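Sorting day moves to the long table

Small parts have been a sore point at Stemitden for as long as most of us have been members. Motors end up in the capacitor drawer, circuit boards get stacked under power supplies, and anyone who wants one good part for a repair spends half an evening digging. At the last open meeting Sinéad Brophy asked for a week with the shelves closed so that the salvage stock could be gone through properly. She got the week, and the work is now far enough along to report on.

The first job was emptying the old drawers. There were 62 of them in the two gray cabinets by the stairs, and many had labels that no longer matched what was inside. Everything came out. Things that were plainly trash, such as snapped plastic gears and corroded battery holders, went straight to the recycling crate. Whatever remained was carried to the big room to be sorted on a table.

Sorting is done in bins now. We tried paper plates in January and they were a poor choice, as round parts rolled off them and the plates slid when someone leaned on the table. A bin with a rim keeps a motor where you put it. It can also be carried to the shelf without tipping the parts out and picking them up again.

The rule for the table is one kind of part to a bin. Motors go with motors, boards with boards. If a part has a wire and connector on it, leave them on. Bláthnaid Foley has repaired enough toys and printers to be firm about this. A connector that has been cut off costs more time to replace than most people think, and a motor with bare stubs tends to sit in the drawer for years. Please don't wrap the wire tightly around the motor body either. A loose loop is fine.

Boards need a little more care. Pick them up by the edge and set them down flat. Don't pile them on top of each other, and don't drop loose hardware in with them. Tall capacitors get bent over very easily, and then somebody has to decide whether the board is still worth keeping. If you know what a board came out of, write it on a slip and put the slip with it. "Front panel, Borau radio" is much more useful than "red board." If you don't know, leave it blank. A wrong guess sends people down the wrong road.

Parts that still have to be looked at go on a tray with white paper in the bottom. The paper makes small screws and bits of solder easier to spot, and it can be changed when it gets dirty. Once a part has been checked it moves from the tray to its bin.
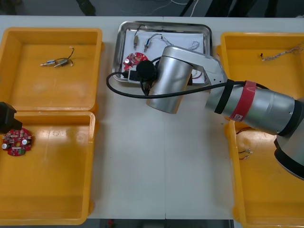 Testing is separate from sorting, and it helps to keep it that way. Motors are tested at the Vik bench under the window, where the adjustable supply is. Start low and bring the voltage up slowly. A motor that turns freely gets a dot of green paint on the can. One that hums or sticks gets no dot and goes in the box marked Second Look. Please don't put it back on the shelf in the hope that the next person will have better luck.

Finished parts will go into new drawers. We bought a set of 28 from Hotlow with money left over from the spring sale, and they are wider than the old ones, so a board can lie flat. Labels will be printed this time. Bláthnaid is keeping the list, and if you think a category is missing, tell her before the labels are made. So far the suggestions have been for fans, relays and switches. There was also a request for a drawer called Useful, which has been turned down.

Members may take up to 20 salvaged parts a year for their own projects at no charge. Write down what you took in the notebook that hangs beside the drawers. Larger orders, for a school class or a group build, should go through Sinéad so that one project doesn't clear out a whole drawer.

We are not accepting new donations of electronics until the drawers are filled. That includes the printer somebody left by the back door. When donations start again, the drop-off point will be the lower shelf in the hall, and items should have their batteries removed.

If you have tweezers or a small brush you don't need, bring them along. The pairs we have are shared with the soldering group and go missing when both are in the building. Sorting continues in the evenings until the table is clear, and you don't have to sign up. Stay as long as you like, and return your stool to the stack when you leave.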